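La lettre de l'atelier – juin

Casques, câbles et chargeurs : ce qui change au prêt de matériel

Le service de prêt de la médiathèque de Vendholm rouvre mardi à 14 heures, après l'inventaire. Les horaires restent les mêmes que l'hiver dernier, la porte aussi (celle de la cour, pas celle du hall). Ce qui change, c'est le classement des petits accessoires, la durée d'emprunt et la façon dont nous traitons les retours incomplets. Les abonnés qui n'empruntent que des livres peuvent passer directement à la rubrique suivante.

Commençons par les câbles. Jusqu'ici, ils étaient rangés avec l'appareil auquel ils appartenaient, dans la même pochette. Le système fonctionnait tant que les appareils revenaient avec leur câble d'origine, ce qui n'était plus le cas depuis longtemps. Plusieurs emprunteurs nous ont rendu un lecteur de livres audio avec un cordon de téléphone, ou une enceinte avec un cordon qui transmettait le courant mais pas les données. Dans la pochette, rien ne distingue l'un de l'autre. On ne s'en aperçoit qu'au moment de brancher, en général un dimanche soir, quand le service est fermé.

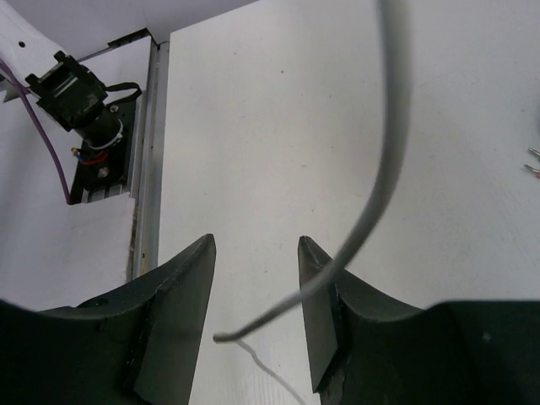

Désormais, chaque câble porte une étiquette cousue près de la prise, avec une lettre et un numéro. La lettre indique ce que le câble sait faire : C pour la charge seule, D pour la charge et les données, S pour le son. Le numéro renvoie au registre. Au retour, nous vérifions l'étiquette et nous faisons un essai de deux minutes sur le banc. Un câble qui ne passe pas l'essai part au recyclage le jour même. Nous avons renoncé à réparer les gaines fendues à l'adhésif : la réparation tient quelques semaines et cache le défaut au suivant.

Pour ceux qui veulent faire la même chose chez eux, le conseil est simple. Gardez les câbles dont vous connaissez l'usage, essayez les autres avec un appareil dont vous êtes sûrs, et déposez le reste dans le bac de l'entrée. Pour l'enroulement, de grandes boucles souples, sans serrer autour de la main ni du chargeur. La plupart des pannes que nous voyons se situent dans les premiers centimètres après la prise, là où le fil plie toujours dans le même sens.

Les casques audio sont l'autre gros sujet. La demande a beaucoup augmenté depuis l'ouverture des cabines de langue au premier étage, et les casques circulent désormais entre adultes, adolescents et enfants des ateliers du mercredi. Nous avons retenu quelques règles, discutées avec l'association Detorum, qui gère le prêt dans le quartier du canal et rencontre les mêmes difficultés.

Première règle, le nettoyage. Les coussinets sont essuyés entre chaque emprunt avec un chiffon légèrement humide, puis laissés à l'air avant d'être remis en rayon. Nous demandons aux emprunteurs de ne pas utiliser de lingettes parfumées ni de produit à vitres. Le similicuir supporte mal l'alcool, il se craquelle et finit par laisser des miettes noires dans les cheveux. Les coussinets en tissu se retirent et se lavent à la main. Si vous ne savez pas comment les enlever, laissez-les en place et signalez-le au retour, nous nous en occuperons.
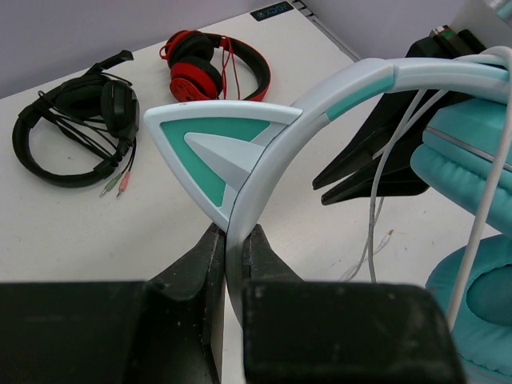 Deuxième règle, le volume. Les casques destinés aux enfants sont prêtés avec un limiteur activé quand le modèle le permet. Merci de ne pas le désactiver, même pour un trajet en train. Pour les modèles sans limiteur, le plus sûr est de régler le volume maximal dans l'appareil qui diffuse le son. Une fiche d'une page explique la manipulation sur les tablettes du prêt. Elle est disponible à l'accueil, en gros caractères si besoin.

Troisième règle, le transport. Un casque se range à plat ou dans son étui, jamais accroché par l'arceau à un sac à dos. C'est la cause la plus fréquente des arceaux fissurés. Les étuis manquaient l'an dernier – nous en avons fait coudre une série par l'atelier Vetadik, dans des chutes de toile de store. Ils ne sont pas tous de la même couleur et certains ferment un peu dur, mais ils protègent bien. Rendez le casque dans l'étui avec lequel vous l'avez reçu, le numéro cousu dans le rabat doit correspondre.

La durée d'emprunt passe à 14 jours pour tous les accessoires, câbles compris. Elle peut être prolongée une fois, au comptoir ou par téléphone, si personne d'autre n'a réservé l'objet. Les prolongations par courriel ne sont plus possibles pour le moment : les messages arrivaient dans une boîte relevée trop rarement, et des relances partaient à des gens qui avaient pourtant prévenu.

Un mot sur les retours incomplets. À l'inventaire, il manquait 59 pièces, surtout des adaptateurs, des embouts et des piles rechargeables. Nous ne facturons pas ces petites pièces et nous n'avons pas l'intention de commencer. En revanche, nous ne prêterons plus d'accessoire à une carte sur laquelle un retour incomplet est signalé, tant que la pièce n'est pas revenue ou que la perte n'a pas été déclarée. La déclaration se fait au comptoir, oralement, et prend une minute. Si vous retrouvez un embout au fond d'un tiroir, glissez-le simplement dans la boîte aux lettres de la cour, dans une enveloppe avec votre numéro de carte.

Nous cherchons toujours des chargeurs en bon état pour compléter le fonds. Les dons sont reçus pendant les heures d'ouverture, annexe Dunstan comprise. Nous prenons les blocs dont l'étiquette de tension est lisible et dont les broches ne bougent pas. Nous ne prenons pas les multiprises, les rallonges électriques ni les batteries gonflées. Ces dernières ne doivent pas non plus être déposées dans le bac de l'entrée, il faut les porter à la déchetterie.

Les réservations pour l'été ouvrent en même temps que le service. Les lecteurs de livres audio partent vite avant les vacances, et ceux qui en ont besoin pour un proche malvoyant peuvent demander une réservation prioritaire au comptoir. Il n'y a pas de justificatif à fournir.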